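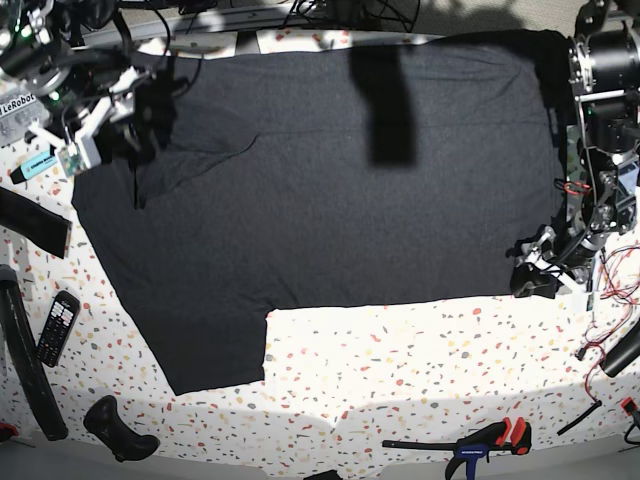 T-shirt folding is the reduction of a short-sleeved knit shirt to a smaller, flatter and more or less rectangular shape, so that it can be stacked, filed in a drawer or forgotten at the bottom of a suitcase. It is among the most commonly practiced household skills and among the least commonly admired. Most people learn one method in childhood and regard all others as slightly suspect.

Preparation

Nearly every method begins by laying the shirt on a flat surface. A table is kinder to the back than a bed, and a bed has the further drawback of being soft, so that the shirt takes on the shape of whatever is under the blanket. Wrinkles are smoothed outward from the middle with the palm. Dark gray and black shirts are considered harder to do well, as creases and seams are difficult to make out under ordinary room light, and lint is not.

The sleeve

The sleeve is the source of most disagreement. It sticks out at an angle that suits an arm and nothing else. In the common method it is turned in over the body of the shirt, where it forms a small raised flap that must be pressed flat before the next fold. Some folders turn it back on itself a second time to keep the edge straight. Others leave it where it lands — a position usually defended on grounds of time.

Fabric

Cotton jersey, the usual T-shirt cloth, stretches more across its width than along its length, and a shirt dragged by one corner will lose its square outline. A shirt of 100 percent cotton tends to hold a crease, wanted or otherwise. Blends with 60 percent cotton spring back a little and make a puffier stack. Fabric pushed from one side gathers into ridges near the edge, and these are best smoothed out before folding, since each later fold presses them in more firmly. 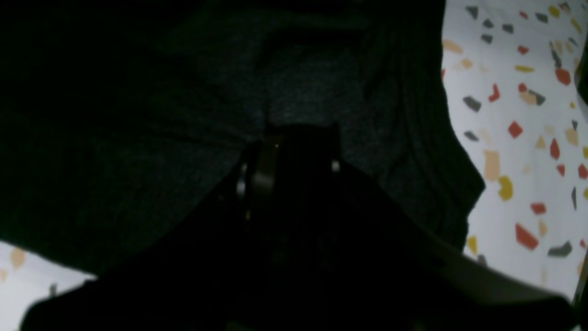
Methods

The retail fold brings both sides to the center line and then doubles the shirt upward, leaving the chest on top. It looks best in a stack and survives until someone wants the shirt at the bottom. The file fold continues into thirds, producing a packet that stands on its edge. The roll is favored by travelers, who report that it saves space and then fill the space with shoes.

Folding boards

Hinged boards such as the Plastex and the later Kendetti give every shirt the same width. The owner must then find somewhere to keep the board, which does not fold especially small.

See also

Ironing; Laundry; Sock pairing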